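4.2 Where the small things go

Households in our study were asked to keep a written record of every object they tidied but did not know where to put. We had expected the logs to be dull. They were, for the first three days, after which most participants gave up on looking respectable and began telling us the truth.

The truth concerned a single container. In all but one home there was a drawer, box, tub or bowl whose stated purpose had long since lapsed and whose contents were described, with some embarrassment, as "everything else." Following Amini's term from the pilot interviews, we call this the residual container. Participants had their own names for it, several of which our reviewers would not let us print.

Residual containers share a life cycle. They begin with a rule. One household in Grotumcombe had set aside a box for batteries, and it did hold batteries, along with a whisk, a bath toy and the instructions for a bread maker given away years before. When Pathak asked who had put the whisk there, each adult named the other. The child, aged seven, named the dog.

We take these denials seriously. Adding an object to the residual container takes perhaps a second and is seldom remembered; removing one requires a decision. A whisk taken out has to live somewhere, and if it had somewhere to live it would be living there already. The logs bear this out. Objects went in on all days of the week, in all weathers and states of mind, while removals clustered before visits from relatives and were generally reversed by the following Wednesday.

The obvious remedy is to divide the container. Dividers are sold for this purpose in great variety, and 11 of our households had bought or made one before we met them. Kushwaha (her own choice of pseudonym, taken from the name on her doorbell, which belonged to the previous tenant) had gone so far as to label both halves. The labels read KITCHEN and NOT KITCHEN. She reported that the system had worked beautifully until she owned a melon baller shaped like a frog.

Her difficulty turned out to be common. A divider settles where an object is but leaves open what the object is, and mixed collections are full of things with a foot in both camps. A plastic spoon from a toy tea set is a utensil to the person washing it and a toy to the person throwing it. Participants tended to resolve such cases by using whichever side was closer to the hand, so that one compartment filled while the other was kept, in the words of one father, "for best." 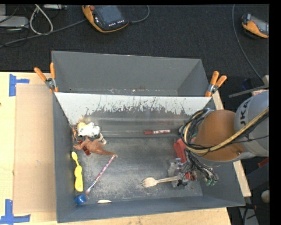 Figure 3. Toys and utensils sharing the front area of a divided bin, with the rear compartment empty.

Preference for the near side held even where the far side was larger, and it survived our one attempt to interfere. In February we asked 10 households to swap the two compartments by turning the container around. Within a week the near side was full again. Two households had also turned the container back, and one denied ever having been asked.

Rastogi has suggested that the unused side is doing useful work after all. It lets its owner believe that order is available and merely postponed, and he notes that participants with a spare compartment rated their homes as tidier than those without one. Pant is less generous. She points out that the same people rated their homes as tidier than their spouses did, and that a rating given while standing in front of a closed drawer should be handled with care.

We cannot settle the matter with these data. The ratings were collected once, at the door, and often by someone who was holding a coat. What the logs do show is that adding a compartment had no visible effect on how many objects were recorded as homeless. It did change the vocabulary. Households without a divider wrote that a thing had been "dumped" or "chucked in." Households with one wrote that it had been "put away" — the same whisk, in most respects, enjoying a better class of verb.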